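From: Rellerow list member
To: open-day list
Date: 2019-06-28
Subject: Re: Belberg open day, was it worth the drive?

> I couldn't get off work for the Belberg thing. Did anybody from this list go? The flyer said "manipulation in simulation" and I couldn't tell if that meant a real arm or just a screen. I'm also wondering if it's something our Rellerow group could use for the winter evenings, or if it needs a machine none of us own.
>
> Also, did they say anything about Kamex? I heard they might have a booth.

I went. It was a screen. Two big screens, to be exact, and a desk between them where visitors could take a turn. No real arm in the building as far as I could see. If you were hoping to stand next to hardware, you didn't miss anything.

The demo is called Sepúlveda, after the street the lab used to be on. It's a simulated arm at a table, and the job is to move fruit and put it on a plate. You pick the camera view you want from a menu. 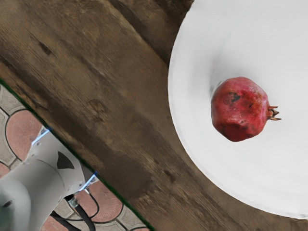

They run it at normal speed by default, and you can slow it down or stop it at any point. The presenter did most of her talking with it stopped. The session was supposed to be short but there were a lot of questions, so my group got through only half of the planned runs. I took notes on paper and then grabbed stills from the folder they shared with us at the end.

The part I found most useful was on camera placement. She spent a good while on what each view is good for and what it can't tell you. A close view helps with the last bit of a grasp, but it can leave you with next to nothing to go on when something large gets near the lens.
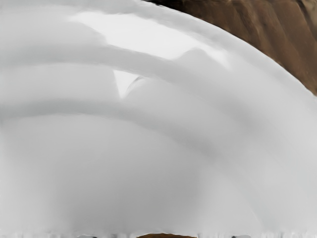 A man in the front row asked whether the software should just ignore a view like that. She said they had tried it and didn't like the results, and that they now keep every view and let the others carry the load. In a still like this one, nearly all you get is white surface with soft gray bands, and the only hint of the table is the brown in the top right corner and a sliver at the bottom. I wouldn't have known what to do with it either. She gave the folder count as 942 stills, and said she leaves the dull ones in on purpose so people see what the data is like.

After that we moved to the wide view, and it was much easier to follow.
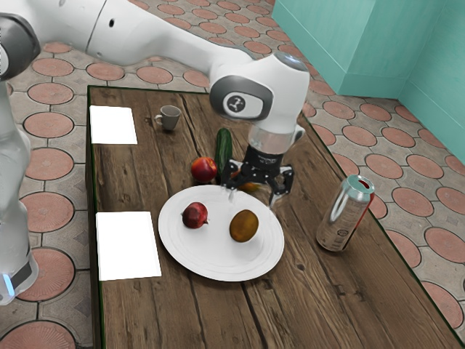
Somebody wanted to know why they bother with extra things on the table. Her answer was that a bare table makes the problem too easy, and they'd rather find the failures early. The cup, the cucumber and the soda can aren't fruit anyone would put on a plate (I know, cucumber, we had that argument in the room), so the program has to leave them alone. With the pomegranate and the kiwi side by side on the plate, there's also less room for the next piece. The orange fruit is a good case of another problem, too, because the black fingers hide most of it in this view.

Then came the visitor turns. You get 8 minutes at the desk with a game controller. I did badly. My first two tries closed on air, and by the time I had a feel for the depth my turn was over. A kid after me did far better. Watching the gripper on the wide view and ignoring the rest seemed to be the trick.

I saved one more still from the folder with a piece of fruit in the gripper, just over the plate:
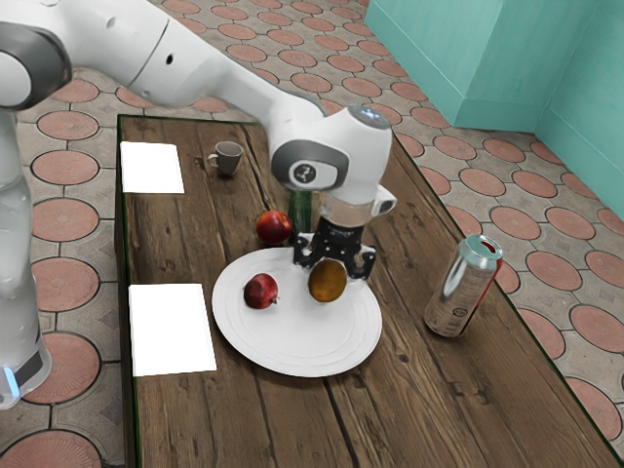
## Could we use it in Rellerow?

I think so. They said it runs on an ordinary desktop with a decent graphics card, and the one in our back room should do. The installer was going to be sent to everyone who signed the sheet. I signed for the group. It hasn't come yet. They've been working on this version since March and the manual is thin, so plan on an evening just for setup.

## Kamex

No booth. Their name was on the printed program but the table was taken up with coffee. I asked at the front desk and was told they had pulled out the week before, no reason given.

Parking is behind the building and free. The entrance on the map is the old one, so go in by the loading dock side if you make the next visit. I'll forward the installer mail to the list when I get it.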